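Minutes, Household Tasks Working Group, July
Project: Undness
Present: Kaan Dursun, Kiran Malhotra, Kavitha Amin, Lakshmi Fernandes
Apologies: Yamuna Suvarna
Start 2:10 p.m.

1. Previous minutes
Accepted with one correction. The Kisitz shelf-restocking trial belongs under item 4, not item 3.

2. Demonstration data
Kiran reported 1321 usable demonstrations in the set. Of these, 280 involve cloth. Rigid-object tasks (cups, boxes, drawer handles) remain the larger share and the better-performing one. Cloth demonstrations are still recorded by a person working with hand-held grippers. Labeling of the newest batch is open.

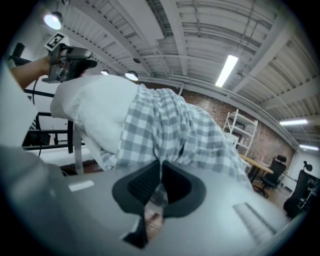 Kavitha disagreed with treating cloth as a matter of more data. In her view the policy loses track of the fabric once a corner folds under, and further recordings of clean folds will not teach it to recover. She asked for demonstrations that begin from a bad state: bunched, twisted, or inside out. Kiran agreed to set aside part of the next batch for this.

3. Trial results
Lakshmi presented results from the Larkico bench. Placing boxed goods on an open shelf succeeded in 94 percent of attempts. Towel folding was not scored, as the group has yet to agree on what counts as folded. Kaan proposed edge alignment plus a finished size. Kavitha wanted time included, on the grounds that a fold nobody would wait for has no use in a home. Deferred.

Wipe-down of flat surfaces: no change from last month. The arm still misses the strip nearest the wall. 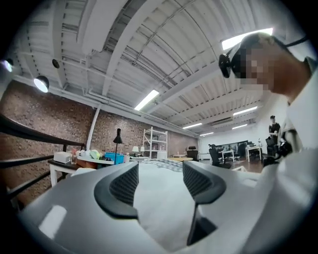 Could a unit be left alone in a customer's home to do laundry by the end of the year? Kaan's answer was that it could not; sorting might run unattended, but folding would need a person on call.

4. Shop floor
Kisitz has asked for a second restocking trial with mixed packaging. Kamath will supply the replacement finger pads. Soft bags are excluded until grip force can be set per item.

5. Actions
Kiran: bad-state cloth demonstrations, task sheet to the group.
Kaan and Kavitha: written scoring rule for folding, 2 pages at most.
Lakshmi: rerun wipe-down with the revised wall offset.
Yamuna: confirm pad delivery with Kamath.

Closed 3:25 p.m. Next meeting to be set by email.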